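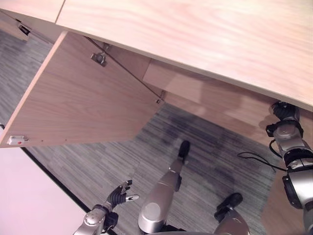
The cabinet under the counter, door open.

August 28, 2023

So this was the day I finally made myself deal with the binders. I've been walking past them since June, when we took over the Drirnum paperwork, and every single morning I've told myself "after coffee," and then after coffee there's the mail, and after the mail it's lunch. Well, today the mail was one flyer and a bill, so I was out of excuses!

I started with the cabinet under the long counter, the one I've always liked best in that office. I like the wood, for one thing, pale with those long wavy streaks in the grain, and the inside of the door is so much darker that it looks like it came off a different piece of furniture (maybe it did, who knows, we inherited it from Weidemann along with a coat rack and a drawer full of dead pens). Two hinges, a little white catch down in the corner, and that's the whole thing. I wiped down the shelf, and the door too while I was crouched there, and then my knee made a noise and I sat on the floor for a while and read old invoices.

That's my problem with filing, I read everything. There was a letter from Zorica Nikolovski asking for a copy of a copy she'd already sent us, very polite, three paragraphs. There was an invoice for $569 with a sticky note saying "WHY?" in my own handwriting, and I have no memory of it at all. I stuck it in the folder for Frauke. Let her wonder too.

Anyway, the plan. I want the thick blue ones down in the cabinet, standing up with the spines out, oldest on the left. The stuff we need every week can stay on the open shelf by Marin's desk. I had this all worked out on Friday on the back of an envelope and then of course threw out the envelope, so today I did it over again from memory and I think it came out better.
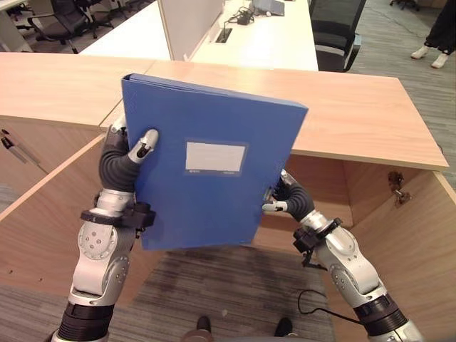

What I can't decide is the labels. I'd like the year in big numbers and then the project name under it, small. Marin thinks project first, year second, "like a normal person," and we went back and forth on it for longer than I'd like to admit. His argument is that people come in asking for Natstead, they don't come in asking for a year. My argument is that Natstead has been going forever and fills up half a shelf by itself, so then you still need the year, don't you? We left it there. I wrote a couple in pencil my way while he was on the phone.

Lunch was the leftover lentils, better cold than they were last night. Ate them at the window. It clouded over and then didn't do anything.

Back at it after lunch and got through most of the Evotar stuff, a lot of which can just go. I found the same brochure over and over, a whole stack of them, left from when somebody ordered 4,000 and we handed out maybe a boxful. I kept one of each cover and put the rest by the door for recycling. Felt great. Then I felt guilty and took one more back out, the one with the nice paper, for shopping lists.

Frauke Kleinschmidt called in the middle of this to ask if we still had the signed lease pages, and I got to say "yes, one second" and put my hand right on them!! First time that's ever happened to me. I tried to sound bored about it.
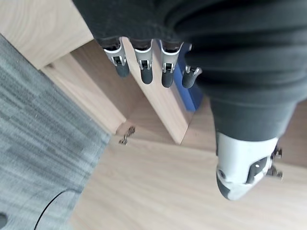 By four I had the old ones sorted into piles by year, though there are 24 loose pages from the Drirnum business that don't seem to belong to anything. No dates, no names, just tables. I clipped them together and wrote "ask Špela" on the front, and tomorrow I really will ask Špela. She remembers everything that came through while I was on leave.

Still to do: the shelf by Marin's desk, the dead pens, and the bottom drawer, where I suspect there are more brochures. I need new label cards as well, the heavier kind, the thin ones curl up. And I should look at that cabinet door again, I want a small felt pad for where it shuts.

Came home with dust up to my elbows. Watered the tomatoes, called Mom, toast for dinner with the last of the plum jam. My knee's fine now. Going to bed with the mystery book, I'm almost at the part where they read the will.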